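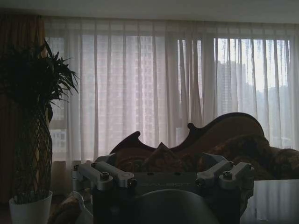

Éloge du voilage

Quand j'ai emménagé au onzième étage, ma belle-sœur a regardé les grandes fenêtres et m'a dit, avec cette franchise que je lui envie : « Tu vas me faire le plaisir d'enlever ces rideaux de grand-mère. » Je ne les ai pas enlevés. Je les ai lavés, j'en ai racheté deux, et je voudrais prendre ici, si vous avez un peu de patience, la défense d'un tissu que les magazines de décoration enterrent à chaque rentrée.

Il faut dire que la mode est au vitrage nu. Mon ami Satish Menon, qui a refait son salon l'an dernier, ne jure que par la baie sans rien, le ciel qui entre, la ville offerte. C'est superbe, je le reconnais volontiers, et j'y dîne avec plaisir. Seulement, passé dix-huit heures en octobre, on y mange devant une grande vitre noire, et les voisins d'en face savent très bien ce qu'il y a dans nos assiettes (du gratin, le plus souvent).

Le voilage, lui, ne ferme rien. L'immeuble voisin est toujours là, un peu flou, avec ses rangées de fenêtres, et la lumière prend son temps pour arriver jusqu'au canapé. J'ai appris à lire l'heure sur ces plis – bien mieux que sur la pendule de la cuisine, qui retarde depuis des années. Il adoucit aussi les meubles lourds, ceux dont on hérite et qu'on ne sait plus où mettre.

On m'objecte la poussière. C'est vrai, et je ne vais pas prétendre le contraire : deux lessives par an, à froid, et on raccroche le tissu encore humide pour qu'il se défroisse de son propre poids. On m'objecte aussi le prix. La maison Fernandes, où je suis allée par curiosité, m'a proposé des stores motorisés à 3413 euros pour la pièce entière. Mes deux voilages m'en ont coûté 107, ourlets compris, et ils n'ont jamais eu besoin de piles.

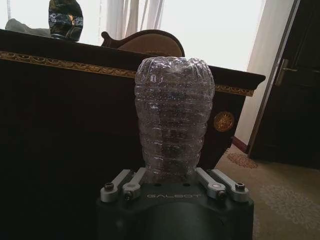

Du plastique transparent devant le bois sombre : la lumière de la fenêtre s'accroche au moindre pli.

Je ne demande à personne de renoncer à sa vue, et je comprends qu'au bord de la mer ou face à un beau verger on veuille tout garder pour soi. Mais en ville, où l'on vit les uns devant les autres, je trouve une vraie politesse à ce bout de tissu blanc. Il laisse aux voisins leur soirée et à nous la nôtre. Ma belle-sœur, du reste, m'a demandé au printemps l'adresse de la couturière.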